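A Workroom Kept Plain: Suryani Simanjuntak on Floors, Light and Order 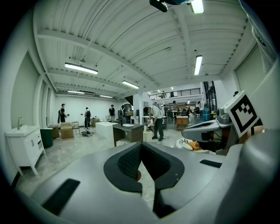 The main hall, with its white walls, pale floor and open ceiling.

When Suryani Simanjuntak was asked to take charge of the hall at Mangundap, she requested one month in which no new furniture would be ordered. The month was May. She spent it walking the room at different hours and speaking with the people who worked in it.

"I did not want to begin with a catalog," she said. "People asked me which shelves I would buy. I did not yet know where anyone stood during the day, or what they reached for first."

Ms. Simanjuntak is facilities manager for Vutik, which has occupied the hall for 4 years. Her office is a desk behind a partition, and the interview was held there at 7 in the morning, before the first staff arrived. She had prepared notes and referred to them often.

The hall has 2,611 square feet of floor. Its walls are white, and the floor is pale, with a marble-like look. Overhead, white corrugated metal panels rest on a broad beam and a row of parallel joists. Pipes and conduits run along the underside and have been left in view.

An earlier plan, drawn up by the design office Gorard, proposed a suspended ceiling that would have hidden all of this. Ms. Simanjuntak recommended against it. The height of the room, she explained, was the feature staff mentioned most often when asked what they liked. She also wished to keep the services within reach.

"If a pipe needs attention, I would like to see which pipe it is," she said. "With a closed ceiling we would be lifting tiles and guessing."

The linear light fixtures were the subject of longer discussion. They are not set out in a single even grid, and Ilham Setiawan, who looks after the electrical work, had at first proposed moving several of them into line. The proposal was set aside after a trial in which staff were asked to work at several places in the hall and report any shadow that troubled them. Few did.

"Mr. Setiawan was right that it would look neater on a drawing," Ms. Simanjuntak said. "The reports told us to spend the money on the floor."

A pale floor shows marks readily, and some colleagues had argued for a dark covering. Ms. Simanjuntak takes the opposite view. She regards a visible mark as useful information. Small parts are also easier to find when dropped, a point raised by Syafiqah Nasution during the first round of meetings and repeated by others afterward.

Sweeping is done at the end of the working day and mopping the following morning. Cables are to be lifted before the mop goes down. The written routine fits on one page, and Ms. Simanjuntak has declined requests to expand it. Earlier instructions, she noted, had grown to 100 separate items and were kept in a binder that had not been opened in a long time.

Asked whether the white walls would remain, she replied that the question returns every year. Gilang Majimbun has suggested a band of color along the rear wall, and a sample has been painted on a board for staff to consider. No decision has been made.

"I am not opposed to color," she said. "I would ask only that it be a color we can buy again. We had a gray once, at the Anon building, that could not be matched, and every repair showed."

Storage is the matter on which she feels least progress has been made. Tools and fittings are still returned to the nearest flat surface more often than to their places, and she does not believe that labels alone will change this. Her present intention is to move the storage closer to the work and to review the arrangement with staff after a trial period.

The interview ended when the first of the staff came in and asked where the stepladder had been put. Ms. Simanjuntak went to look for it.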